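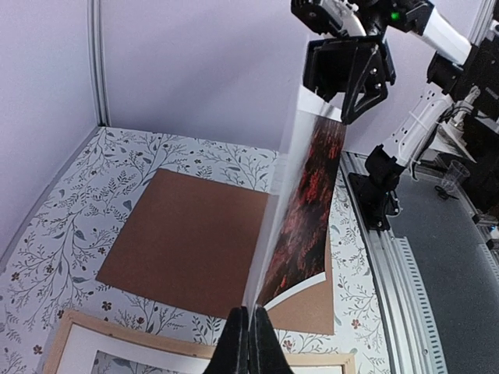

Home Prints Boards Shop Notes Gallery Contact
2 min read

Prints and boards, end of summer

September 9, 2018

Quick one, posting between errands. The new prints from Jakine are in and most of August went on figuring out where they're going. Spare room got the table, table got the flowered cloth (white, thin gray branches, little dark red flowers), and that's been the work corner ever since. Yes I know, a plain cloth would be easier to look at. It's the one that fit.

Prints come in a clear sleeve with a square of brown cardboard behind. Keep the cardboard. Really. Good for shipping, good for sliding under a blade, good for tracing a mat. I threw out a whole stack last year and had to buy the same thing back from Lindemann, order no. 2190, still annoyed.

Peeling notes, for whoever asked:
- film off slow, pull it low across the print and not straight up
- hold by the white border, never the dark part. Fingerprints show on black like nothing else
- don't let the paper bend hard at the border, it keeps the crease
- film goes in the trash, it won't go back on flat, I've tried

The dark one with the red and orange is my favorite of the lot. Flames or leaves, can't decide, people argue about it either way. Stock number 304 if you want to look it up, the shop page is slow today so give it a minuet.

Then the boards. Wanted something the prints could be pinned next to without a hole going through them. Corner clips from Elleck, 4 to a print, they grip the border and the pin goes through the clip. Works on cork, didnt work on the foam stuff.
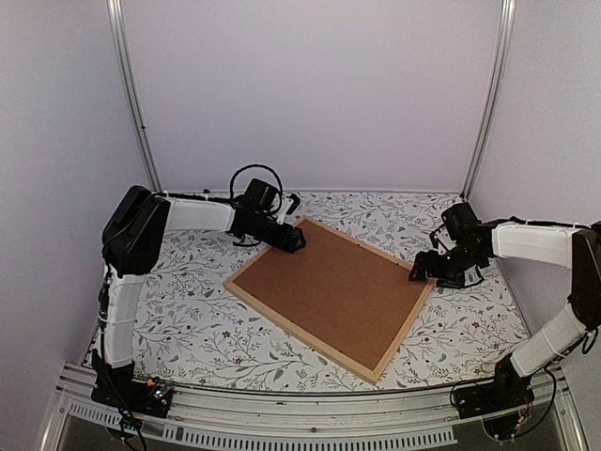 Cork board, light wood frame, turned at an angle on the cloth.

Light frame over black, in the end. Black looked sharp in the catalog and heavy on the wall. The one I'd order again is Skurkar 2524, comes with hangers but the screws are too short for plaster so get your own.

Still to do: wipe the cork down, pick a wall, measure twice this time. More pictures when it's up.

Older posts Newer posts Back to gallery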